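Tikico Bedside Handling Cell
Technical overview for guest-room and residential care operators

Tikico is a software and integration package for operators who want a single-arm manipulator to take over part of the handling work at the bed. It covers the control software, the task library, the simulated room used to prepare each task, and the commissioning work on site. The arm is supplied separately. This page describes the current release, what it asks of the building, and how room staff should expect their work to change.

Scope of work

The package handles rigid items that lie on or beside a made bed: rods, poles, tubes, handles and similar parts. It doesn't strip beds, fold linen or move people. Soft goods are treated as a surface to work above, and the controller limits how far the fingers may travel once contact with fabric is detected.

Tasks are built in simulation before any hardware enters the room. The integrator models the bed, the bedding and the fixed furniture, then places the arm where it will stand in service. Reach problems normally show up at this stage, when moving the base costs nothing.
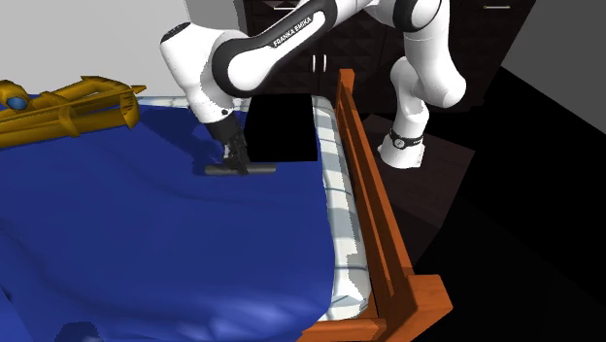
Approach direction is set per item. For a cylinder lying flat, the default is a vertical descent with the fingers straddling the long axis. The operator can change the grip point along the item's length, but the software refuses any point that would put the lifting load outside the value entered at commissioning. Items that aren't in the library are left where they lie and reported on the station screen.

Task preparation

A standard room model takes the integrator one working day. Variants of the same room - mirrored layout, different bed height, extra cabinet - are derived from the first model and checked separately. At the Otby site, 33 rooms were reduced to four models and a short list of exceptions.

Each task is then run 700 times in simulation with the item position, bedding shape and lighting varied between runs. The run log is handed over with the task file. In the Otby acceptance set, 696 runs ended with the item placed inside the target zone. The remaining four were traced to a single bedding shape in which a deep fold hid one end of the item, and staff there now smooth the blanket once before starting the cycle.

Grip settings

Finger force, closing speed and opening width are stored with the item, so changing a task doesn't mean retuning the gripper. Cylindrical items use a two-sided closure with the contact line checked from a close view near the fingers. Shadows in this view can be hard-edged in simulation, and the detection step is therefore tested with shadows on and off. 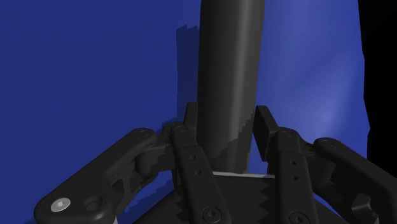 Close view in simulation: gray cylinder between the two fingertip pads, blue surface behind.

If the measured opening at the end of closure differs from the stored diameter by more than the tolerance, the cycle stops with the fingers held in position. Release is always a manual command in that state.

Effect on staffing and routine

The cell doesn't run unattended. One trained person starts the cycle, stays within sight of the room and clears stops. Existing sites have kept their headcount and moved hours from bending and reaching work to inspection and restocking. Supervisors should plan for the following:

Training: nine hours per operator, split over two shifts. No programming background is needed.
Room order: loose items must be off the floor inside the marked area before the arm is enabled.
Pace: a cycle is slower than an experienced attendant working by hand. The gain is in repeated low reaches, and schedules written for manual work need to be redrawn.
Reporting: stops are logged by room and item. The log doesn't record which operator was on duty.

The last point was requested by staff at the Uvcombe site, where the first version of the log included operator names. The field was removed in the December release and can't be switched back on by the customer.

Supervisors at Uvcombe also asked for a paper checklist at the door in addition to the screen prompt. It is now part of the standard delivery.

Site requirements

Level hard floor at the base position
Clear access on at least one long side of the bed
Fixed power outlet on a dedicated circuit
Wired network connection to the station computer
Door width to suit the chosen base - confirm with the integrator before ordering

Support and ordering

Installation and service are carried out by Shimada. A quotation requires a floor plan, bed dimensions and a list of items with length, diameter and weight. Room models remain the property of the customer and are supplied in editable form.

Page revised April 18, 2024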